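We use cookies to remember your preferences and count visits. Accept / Manage settings

What I learned from a month of writing down what I spend

By Sioned Skyrme
March

I have never kept a budget. I've had the same checking account since college, I look at the balance when I remember to, and if the number is bigger than the rent I stop looking. That has worked well enough that I never had a reason to change it. Then in January the heating bill came to more than I expected, the car needed a tire, and I realized I couldn't say where the rest of the money had gone.

So for a month I wrote everything down. I didn't use an app. I tried one called Plureck two years ago and it kept filing my groceries under travel, and I spent more time fixing it than looking at it. This time I used a small notebook that fits in my coat pocket and a pen on a string. Every purchase got a line: the place, the amount, and one or two words about what it was.

The first week was annoying. I forgot to write things down at the register and had to dig receipts out of the bag at night. By the second week it was a habit, and I'd have the notebook out before I'd put my wallet away. My sister said it made me look like a parking inspector.

The total for the month, not counting rent, was $1439. I would have guessed 2000, so that part was a relief. The surprise was in how it was spread out.

Groceries were about what I thought. I shop at the Bevan on the way home and I buy more or less the same things each time. Gas was lower than I thought, probably because I've been taking the bus to Lulton when I don't have much to carry. Clothes were nothing at all. I don't think I'd have noticed that without the notebook.

Then there was coffee. I don't think of myself as someone who buys a lot of coffee. I make a pot in the morning and drink most of it. But there was the cup on the way to the bus, and the one after lunch when I wanted to get out of the building, and the one when I met somebody and it would have been odd to sit there with nothing. Some of those came with a muffin. Coffee and whatever came with it added up to $156.

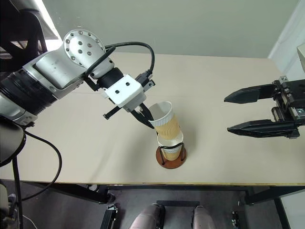

A paper cup with a cardboard sleeve.

I've read enough money advice to know that coffee is the thing everyone picks on, and I don't want to add to it. A hundred and fifty-six dollars is not why people can't buy houses. What bothered me was that I couldn't remember most of them. I could remember two good ones, both with my friend from my old job, where we sat for an hour and a half. The others were lines in a notebook. I didn't especially want them at the time and I couldn't tell you how they tasted.

Subscriptions were the other thing. I had 6 of them. Two I use every day. One was a magazine I thought I'd canceled when I moved. One was extra storage for a phone I no longer own. The worst was Wundoren, which is a meditation program I signed up for during a bad stretch and opened maybe four times. I canceled that one first. They make you click through several pages asking if you're sure, with a picture of a lake on every page.

I also found out that I spend more when I'm tired. This was easy to see once it was on paper. The expensive days were the ones when I got home after seven, and it was always takeout plus something I didn't need from the drugstore next door. I have a very large number of hand creams now.

What I've changed so far is small. I cook a big pot of something on my day off and freeze it in flat bags, so there's dinner when I get in late. I take a thermos on the bus. I still go out for coffee with people, and I've stopped feeling bad about that one. The magazine sent me one more issue and it was pretty good — I may sign up again in the fall.

I've kept the notebook going, though I'm less strict about it. If something is under a couple of dollars I let it go. The string on the pen broke last week, so I've been using a pencil from the bank.

Get new posts by email. Enter your address to subscribe. Unsubscribe at any time.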